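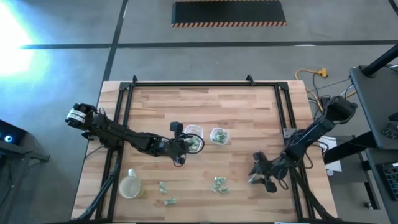 Flostberg data centre: cooling and power FAQ

Last updated: September

General

What is being built at Flostberg?
Trasier is adding a second data hall to its existing site at Flostberg, together with a plant yard on the north side. The hall will take up to 400 racks. The existing hall stays in service throughout.

Who is doing the work?
Tanoli is the main contractor for the building, the plant yard and the high-voltage connection. Joveo supplies and commissions the cooling controls. Contracts for equipment inside the racks are held by the customers themselves.

How large is the new hall?
The raised floor area is 1,089 square metres, in a square of 33 metres a side. Corridors, battery rooms and the loading bay are outside that figure.

Cooling

How is the hall cooled?
By a closed chilled water loop serving fan wall units along two sides of the hall. Heat is rejected through dry coolers in the plant yard. The dry coolers do not evaporate water, so there is no visible plume and no continuous draw on the mains.

Does the system use any mains water at all?
Yes, for the first fill, for topping up after maintenance and for the humidifiers. The first fill is taken overnight by agreement with the water company. Glycol is added to the outdoor section only and is separated from the indoor loop by plate heat exchangers.

What supply temperature is used?
Air is supplied to the cold aisles at 24 degrees. Customers who need a lower figure should say so before the rack layout is fixed. Changes after that point may mean moving the racks to a different row.

Will the existing hall be connected to the new loop?
No. The two halls have separate pumps, pipework and controls. A blanked connection has been left in the plant yard for possible later use, but no date has been set for it.

Can I use rear-door coolers or direct liquid cooling?
Rear-door coolers are available in rows A to D. Direct liquid cooling is assessed case by case. Send the manufacturer's flow rate, pressure drop and water quality limits with your request. Requests without these are returned.

Power

How is each rack fed?
Each rack has an A feed and a B feed from separate distribution boards. Both are metered. The combined load must not exceed the rating of one feed, as either may be isolated for maintenance.

What happens if the grid supply fails?
Batteries carry the load until the generators have started and taken over. The batteries are sized for 15 minutes at full load. Fan wall units and chilled water pumps are also on battery supply. The dry cooler fans are not, and restart when the generators come on.

How often are the generators tested?
Once a month, on a Friday at 10.30 am. The test is run on load banks and customer equipment remains on the grid supply. If a test has to be moved, a notice is posted on the customer portal.

Noise and traffic

How noisy will the dry coolers be?
Fan speed is limited at night under the planning conditions. Readings are taken at the site boundary, 300 metres from the nearest house, and are sent to the local authority after each survey.

Which route do deliveries use?
All lorries use the eastern gate. Abnormal loads are booked in advance and arrive outside school travel times. The lane past the allotments is closed to site traffic.

Customers

Can I visit before moving in?
Visits to the new hall start once the raised floor has been handed over by Tanoli. Until then it is a construction site and entry is limited to people with a site induction. The existing hall can be visited by appointment.

Where do I send a technical question that isn't covered here?
Use the form on the customer portal and choose "Flostberg, Hall 2" as the subject. Include your rack numbers if they have been allocated. Questions on cooling controls are passed to Joveo and may take longer to answer.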